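チケット：読経会申込フォーム 送信エラーおよび名簿の重複登録
区分：障害／申込受付
状態：解決済み（経過観察）
担当：Kuo-hua Tu
報告者：Huia Brunton（Grerdale 仏教会 事務局）
対象：Trekutis 申込管理、Kondwood 名簿同期

■ 報告内容

11月の受験生祈願読経会の申込フォームで、送信ボタンを押した後に「処理を完了できませんでした」と表示される。申込者には確認メールが届かない。ただし管理画面では登録済みになっている場合がある。再送信した申込者は同じ内容で二重に登録され、祈願札の印刷リストにも二行出力される。
法話会および坐禅会のフォームでは発生していない。

■ 環境

フォーム：Trekutis 標準テンプレートを複製し、項目を追加したもの
名簿：Kondwood、登録件数 3,504
同期：申込ごとに即時実行
追加項目：受験者氏名、学校名、試験区分、祈願文（自由記述）

■ 再現手順

1. 祈願読経会のフォームを開く。
2. 必須項目を入力する。
3. 祈願文に改行を含む長文を入力する。
4. 送信する。

祈願文が短い場合は正常に完了する。端末やブラウザによる差は認められない。

■ 経過

09:40 Tu
送信ログを確認。フォーム側の書き込みは成功し、続く名簿同期で応答エラーが返っている。確認メールは同期完了後に送信される設定のため、ここで止まる。エラー画面も同期側の応答をそのまま受けて表示されている。

10:15 Brunton
祈願文の文字数制限は設けていない。昨年のフォームも同じ項目構成だったが、祈願文は名簿に送っていなかったと思う。今年のフォームは前任者の複製から作成した。

10:50 Tu
項目対応表を確認。祈願文が Kondwood の備考欄に割り当てられている。備考欄の上限は 2,000 バイト。日本語の長文では容易に超過する。昨年の対応表に当該の割り当てはない。複製後に「全項目を自動対応」を実行した際に追加された可能性が高い。

11:20 Brunton
備考欄への転記は不要。祈願文は当日の読み上げと札の印刷にのみ使用し、印刷リストは Trekutis から直接出力している。名簿側には氏名と連絡先だけあればよい。
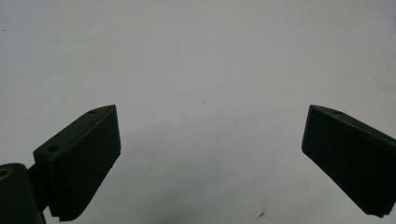 グリッパー先端、開いた状態

13:05 Tu
対応表から祈願文の割り当てを削除。検証用フォームで改行入りの長文を送信し、同期成功、確認メールの受信まで確認。本番フォームに同じ変更を適用した。

13:30 Tu
重複登録を抽出。該当する申込者は 12 名。氏名、連絡先、受験者氏名が完全に一致するものを同一と判定した。このうち 5 名は祈願文の内容が一件目と二件目で異なるため、自動統合の対象から除外。どちらを残すか事務局の判断が必要。

14:10 Brunton
5 名には電話で確認した。全員、二件目を短く書き直して送信したとのこと。祈願文は一件目を採用してほしい。兄弟姉妹の申込で連絡先が同じものは重複ではないので、残すこと。

14:45 Tu
指示どおり統合した。受験者氏名が異なる登録には変更を加えていない。統合前の一覧は管理画面の「書き出し履歴」に保存してある。確認メールは未送信者のみを対象に再送した。

15:20 Brunton
印刷リストを再出力し、二行になっていた箇所が解消していることを確認。Pearce の札印刷テンプレートで長文の末尾が欠ける件は残っている。

15:35 Tu
末尾欠けは印刷枠の高さ固定によるもので、本件とは原因が異なる。別チケットで扱う。当面は該当する札のみ文字サイズを一段下げて出力のこと。

■ 原因

フォーム複製後の自動対応により、自由記述の祈願文が名簿の備考欄へ割り当てられた。上限を超える入力で同期が失敗し、登録済みの申込者にもエラーが表示された。重複は申込者の再送信による。

■ 対処

・祈願文の割り当てを削除
・重複登録を統合
・確認メールを再送

■ 残作業

・フォーム複製の手順書に項目対応表の確認を追記（Tu）
・エラー画面の文言を変更し、再送信前に事務局へ連絡するよう案内する（Brunton）
・受付締切まで同期ログを毎朝確認し、エラーがなければ本チケットを完了とする（Tu）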